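Kivon is a plain-text word list of Australian and Canadian household terms, kept so that spelling checkers and small dictionary apps have something better than a US list to fall back on. The current release is version 2. If you have version 1, delete it first, as the column order has changed.

## Contents

- `terms.tsv` – one headword per line, tab-separated
- `variants.tsv` – alternative spellings, keyed to the headword
- `notes.md` – longer usage notes, where somebody has written one
- `rejected.tsv` – words we looked at and left out

There are 64 category codes. The codes are stable and won't be renumbered, even where a category ends up empty.

## Columns in terms.tsv

| Column | Meaning |
|---|---|
| `head` | headword, lower case unless a proper noun |
| `region` | `au`, `ca` or `both` |
| `cat` | category code |
| `status` | `current`, `dated` or `disputed` |
| `src` | initials of the person who collected it |

Spelling follows *colour*, *centre* and *jewellery*. Verbs in -ise/-ize are listed under -ise for `au` and -ize for `ca`, with a cross-reference in `variants.tsv`. *Doona* (`au`) and *duvet* (`ca`) are separate headwords.

## Hair and jewellery

Category 43 gives the most trouble. Families tend to have their own word for a hair elastic and don't know that the next street says something else. Most of the entries were collected by Lorna Galang and Ismael Conceição in Mundunley and Plellside, by asking people what they called the things in their own drawers. *Scrunchie* and *scrunchy* are both in, with the first as the headword. *Bracelet* is `both`, and *bangle* is kept for the rigid kind.
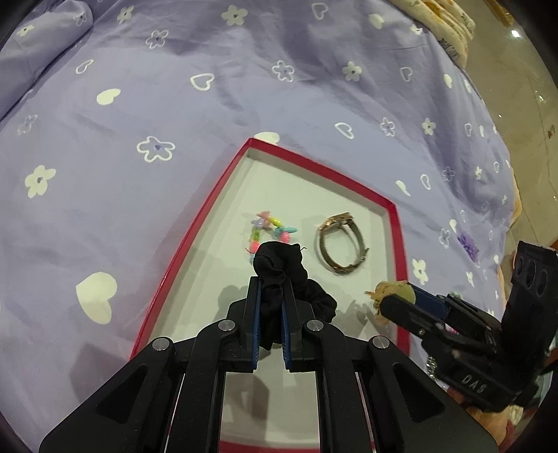

Felicidad Cabanatuan wrote in that *hair tie* and *hair elastic* shouldn't share a line, as she grew up with the first and had never heard the second until she moved to Canada. They are now two entries. *Bobble* is still marked `disputed` for both regions, and *lacky band* has gone to `notes.md` until we have a second source.

## Known problems

- Regional tags for kitchen words lean heavily on Mundunley.
- `dated` was applied by one person and probably reflects her age.
- Plurals are missing for most compound nouns.
- The file is UTF-8, but some spreadsheet programs mangle the accents in `src`.

## Adding a word

Send the word, the region and where you heard it to Imelda Salazar. Brand names used as common nouns are fine – mark them with an asterisk. Please don't send more than 100 entries in one file. New words are merged in April.

## Licence

Free to use and change, with credit to the Kivon word list. The import script was written by Stuart Stockdale and has its own licence in `scripts/`.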